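Home | Opinion | Work | Local | Search this site Go

The folding job is changing at Wokora, and management calls it "support." Fine. Six of us fold at the Prundville site, by hand, all shift. Now it's grippers on a bedspread and a red garment, over and over.

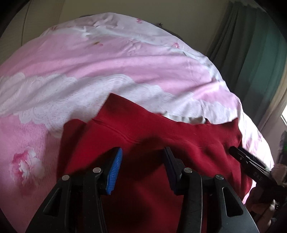
Idalina Correia would keep the grippers, she wrote in to say, her wrists hurt after 7 years of towels and pride doesn't fix wrists.

Fair point. But whose pay goes up? Two meetings, no answer. Slower work too, you watch teh tips more than the cloth.

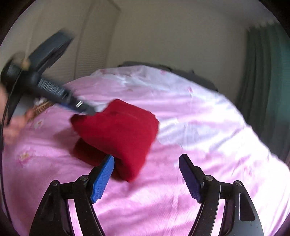 Photo: Filipa Esteves

A folded red bundle, good. Pay the person holding the handle. Put it in writting before January.

We use cookies to improve your visit. Accept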